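Ticket 3161
Product: Vimero Sync, desktop client
Site: Semaan office, second floor
Status: Resolved
Subject: Sync stalls on large files every afternoon, small files fine

Hi team! First off, I love this client and have been talking half the office into using it, so I'd really like to get this one sorted out. Small files fly up to the Dasberg server. Anything bigger than 400 MB gets partway, sits there, then starts over from zero.

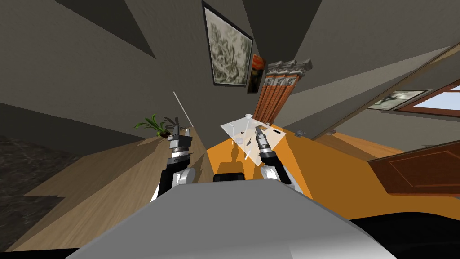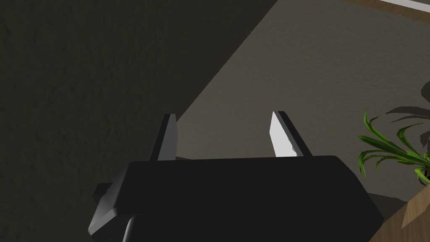
Attachments 1 and 2: orange tabletop in the first, black gripper up close in the second.

What I see on my end: the tray icon keeps spinning and the status line says "Waiting for server." No error pops up. If I pause and resume, the file goes back to the start of the line. Mornings are great, and the trouble starts a little after lunch.

Already tried:
Restarted the client
Restarted the computer
Signed out and back in
Moved the sync folder from the external drive to the internal one
Turned off the sleep setting

None of that helped, but moving the folder made everything else open faster, so I'm keeping it there!

Reply from support, 2:10 PM

Thanks for the detailed write-up. Please send the log from Help > Collect Logs, and let us know two things: are you on Wi-Fi or a cable, and do other people at Semaan see the same stall?

Reply from customer, 2:45 PM

Log is uploaded. I'm on Wi-Fi, through the Donis router in the hallway. I asked around and two people at the far end of the floor have it too. The folks in the front room, who are all plugged in with cables, have never seen it. That feels like a clue!

Reply from support, 3:20 PM

It does. Your log shows the connection dropping in the middle of a transfer and coming back a few seconds later with a new local address. Small files finish between drops, so you never notice. A big file loses its upload session each time and has to begin again.

Could you plug in with a cable and try the same file? Leave everything else as it is.

Reply from customer, 4:05 PM

Cable test done. Went straight through on the first try, and so did the next one. I did a little dance at my desk. Back on Wi-Fi the stall came right back, so we have it cornered.

I also got into the router settings. The address pool is set to 50 and the list is full. We have a lot of phones and tablets in here after lunch, when the second shift overlaps with the first - could that be it?

Reply from support, 4:30 PM

Very likely. Please do the following on the router:

1. Open the address settings and widen the pool. Leave your printers' fixed addresses outside the new range.
2. Raise the lease time to a full working day. Yours is set very short.
3. Save, then restart the router when people can spare the connection.

In the client, open Preferences > Transfers and switch on "Resume partial uploads." It is off by default in your version. You need version 6 or later for this, and your log says you have it.

Reply from customer, next day, 3:15 PM

All done before anyone got in this morning, and I waited for the busy stretch to write back. Every big file has gone up over Wi-Fi, no restarts! I switched the router off for a moment halfway through one upload to see what would happen, and it picked up where it left off. So cool.

One small wish: could the status line say "Connection lost, retrying" instead of "Waiting for server"? I spent my first hour blaming the Dasberg machine, which was fine all along.

Reply from support, 3:50 PM

Passed along to the desktop team as a feature request. Linking it here and closing this ticket. Reply within the month to reopen it.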